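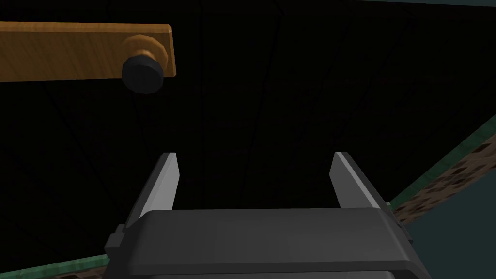 Collecting Demonstrations for Door and Handle Tasks in a Simulated House

Final report of the Udalari project group
Submitted by Aníbal Taipe and Pornthip Kongkaew
Supervisor: Annatjie Zulu

1. Purpose of the project

The Udalari project was set up to produce a body of recorded demonstrations from which a control policy could be trained to open and close household doors. The department already held a small collection of tabletop recordings, but these contained no articulated objects, and earlier student groups had reported that policies trained on them failed as soon as a hinge was involved. The present group was asked to fill that gap within two terms and to document the procedure in enough detail for another group to continue it.

All work was carried out in simulation. The scenes were generated with Skotar, the department's own scene builder, which places walls, doors, shelves and fittings according to a written plan and varies the surface materials. Operators controlled the robot by teleoperation from the computing laboratory on the second floor.

2. Scope

The group agreed with the supervisor on a target of 700 accepted demonstrations. An accepted demonstration is one in which the handle is grasped, the door is moved beyond the required angle and the gripper is released without the arm striking a wall. Recordings that did not meet all of these conditions were kept in a separate folder and labelled with the cause of failure. They do not count towards the target.

In all, 31 room layouts were prepared. Layouts were drawn up so that the door would sometimes stand in an open area and sometimes at the end of a narrow space, where the arms have little room to turn. Wall and door colours were assigned at random. Several combinations were very dark, and the group considered removing them, but it was decided that a learning system should meet poor contrast during training.

3. Procedure

Each session began with a check of the controllers and a short practice run that was not saved. The operator then loaded a layout, brought the robot to the starting position and began recording. Joint positions, gripper commands and camera views were stored together at every time step.

Operators were instructed to approach the handle slowly, to pause before closing the gripper, and to avoid correcting the base position once the hand was in contact. The pause was added in the second month. Without it, the moment of grasping was difficult to find in the data, and the automatic splitting of recordings into stages often placed the boundary too early.

The narrow layouts required a further rule. With both arms extended, the idle arm was liable to touch the wall while the operator attended to the other. The written instructions now state that the idle gripper must be held still and clear of all surfaces until the handle has been released.
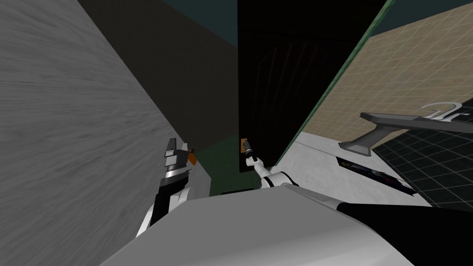 Noemi Tedesco wrote in her comments on the draft that the rule for the idle arm ought to be reconsidered, as a policy trained only on a motionless second arm would have no examples of using it to hold a door open. She suggested that a portion of the later sessions be given over to two-handed attempts, even at the cost of more rejected recordings.

The group accepted this point in part. Two-handed attempts were recorded in the open layouts only and are stored under a separate task name, so that they may be included in training or left out.

4. Review of recordings

Every recording was replayed by a member of the group other than the operator. Keabetswe Moodley assisted with the review during July. Disagreements over acceptance mostly concerned light contact between the wrist and the door frame, and a threshold on contact force was then fixed in the checking script.

The most common cause of rejection was a grasp that slipped when the door began to swing. Small plate handles were worse in this respect than round knobs. The friction values supplied with the Vullus handle set were left unchanged, and the group recommends that they be measured against real fittings before further data is gathered.

5. Handover

The target was met. The recordings, the layout plans and the checking script have been placed on the department's shared drive, with the rejected recordings in a folder of the same structure. Access requests should be addressed to Annatjie Zulu. Training of the first policy will be undertaken by the Oosthuizen group next term and is not covered by this report.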